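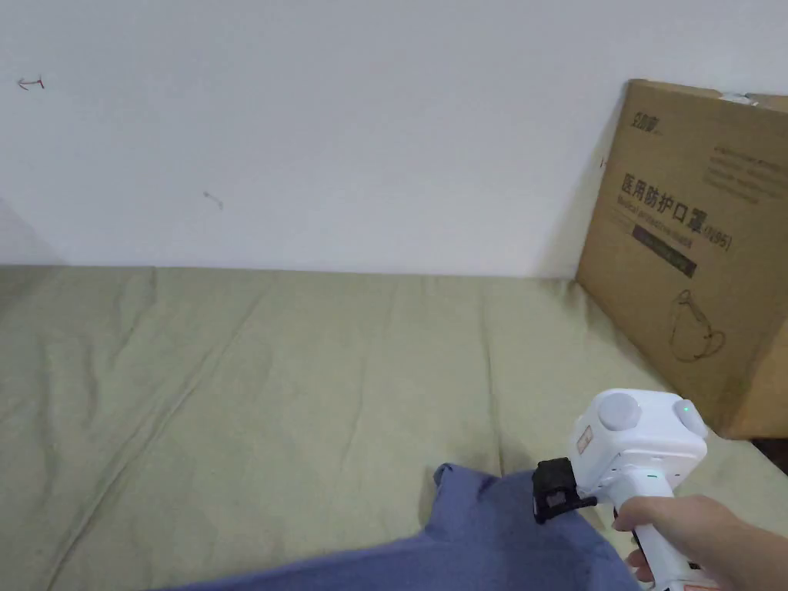

Nellcombe Register of Automated Calls

Print this article | E-mail this article

Home > Reference > Privacy and consumer law > Registers

The Nellcombe Register of Automated Calls is a public list of telephone numbers whose holders do not wish to receive recorded sales messages. It is kept by the Nellcombe Information Office and applies to all traders with a business address in Nellcombe or the neighbouring district of Eltcombe. Live calls made by a person are covered by separate rules.

Background

Recorded sales calls became a common source of complaint in the district after local firms began to use low-cost dialling software. The Information Office received 2163 written complaints in the year before the register opened, most of them concerning home improvement and energy contracts. A review led by Mirko Martinelli, then deputy head of the office, found that existing opt-out lists were held by the firms themselves and were seldom shared. The review proposed a single list under public control.

Operation

A number may be added by post, by telephone or through the office's website. No fee is charged. The entry takes effect 24 hours after it is confirmed and remains in force until the holder asks for its removal or gives up the number. Shared household lines may be entered by any adult living at the address.

Traders must check their calling lists against the register before each campaign. They do not receive a copy of it. Numbers are submitted in coded form to a matching service, Skusteo, which returns only those that may be called. Submissions are limited to 3000 numbers at a time, and the coded lists are deleted once the check is complete.

Consent given directly to a trader overrides an entry, provided that it was given in writing and names the trader concerned. Consent passed on by a third party is not accepted.

Enforcement

The office may issue a warning or a fixed penalty of £100 for each call made in breach of the rules. Appeals are heard by the district tribunal. In the Rastogi decision, the tribunal held that a message left on an answering service counts as a call, even where the holder deletes it unheard.

See also: Consent; Direct marketing; Unsolicited messages

Last reviewed: July 28, 2025

Reader comments (3)

P. in Eltcombe: Does this cover texts as well? The article doesn't say.

Landline user: I registered in November and still get calls from outside the district. Worth making clearer that only local traders are bound by it.

Marsh Lane: Useful, thank you. I hadn't known that my daughter could enter our shared number.

Previous | Next | Index | Back to top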